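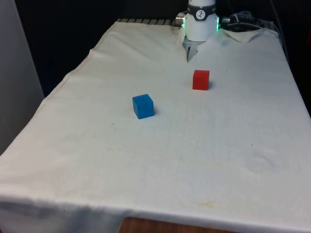
An off-white cloth on a work table, with some creases still in it.

Covering a Work Table with a Plain Cloth

A pale cloth is the cheapest cover you can put on a table used for small jobs. Screws, beads, and dropped pins show up on it, and colored pieces such as the red and blue blocks in the photo are easy to find at a glance. It also keeps small parts from skating off a slick top.

Picking the cloth

Cream or off-white works better than bright white. Pure white shows every smudge and throws glare under a strong lamp. Medium-weight cotton is a good choice. Thin sheeting slides around and bunches under your wrists, and heavy canvas takes a long time to dry after washing.

Measure the top, then add the drop you want on each side, plus two inches for hems. For a table you sit at, keep the drop short enough that it stays out of your lap. For a table you only stand at, it can hang lower and hide the storage bins underneath.

Wash the cloth once before you cut it. Cotton can shrink enough on the first wash to leave a corner bare.

Getting the wrinkles out

Soft creases do no harm for sorting or gluing. They do matter for tracing, cutting patterns, or standing up anything narrow. Three ways to deal with them:

Iron it slightly damp, from the middle out to the hems.

Hang it over a shower rod overnight and smooth it down with your hands.

Lay it on the table, mist it with water from a spray bottle, pull the edges, and leave it until morning. Wipe the table under it afterward if the top is bare wood.

Fold lines are harder to get out than loose wrinkles. Giorgia Mancuso rolls hers on a cardboard tube from a fabric store and stands the tube in a closet. If you have to fold, change the place of the folds each time.

Keeping it in place

Tablecloth clips hold well on a thin top. On a thick one, use spring clamps from the hardware store, or sew a wide elastic strap across each corner underneath. A sheet of rubber shelf liner between cloth and table stops most of the sliding – cut it an inch short of the edge all around.

Keep clamps away from the side where you work. They catch sleeves.

Cleaning

Shake it outdoors before washing. Sawdust and thread ends clog the filter. Pick off dried white glue with a fingernail, then soak the spot in warm water for an hour. For candle wax, chill the cloth in the freezer, crack the wax off, and press what is left between paper towels with a warm iron.

Paint that has dried will probably stay. Turn the cloth over and use the other side.

Old cloths cut down well for polishing rags. Trim off the hems first, as the stitching can scratch a soft finish.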